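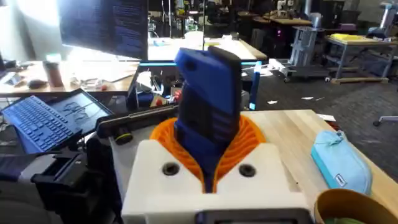

Thu 21 December

Purnura arm, hand-guided demos, blue part. Total is now 132 episodes and I am still not convinced we are teaching it anything except my own bad habits.

Did the morning lot by remote control and the rest by pushing the arm about by hand. Remote ones look tidier on the plots, but they are slow, and I hesitate before every close. The policy will learn the hesitation. Last week's did, and sat over the part like it was waiting for a bus.

The orange fingers are forgiving, which hides a lot. I can come in well off centre and they wrap round and hold. Fine for a demo, bad for judging whether the approach was any good. The part often ends up leaning in the grip and we log it as a success all the same. Suggest we stop doing that, or at least mark the leaners separately.

Dundura's write-up claims 100 demos is enough for a single pick. Their part starts in the same place every time, as far as I can make out. Moved ours a hand's width to the right after lunch and the old policy closed on air.

Wrist camera sees the whole bench, clutter and all. I would like one set with things shuffled between episodes before anybody says it generalises.

Episode 1706 in the shared folder is a duplicate, please don't train on it. Numbering jumped when Ninum restarted. Cause not found.

Mabuza want 400 by the new year. Could do it, but would sooner have half that and trust them.

To do: redo the gripper zero, check the time offset on the remote handle, rerun with the part lying flat.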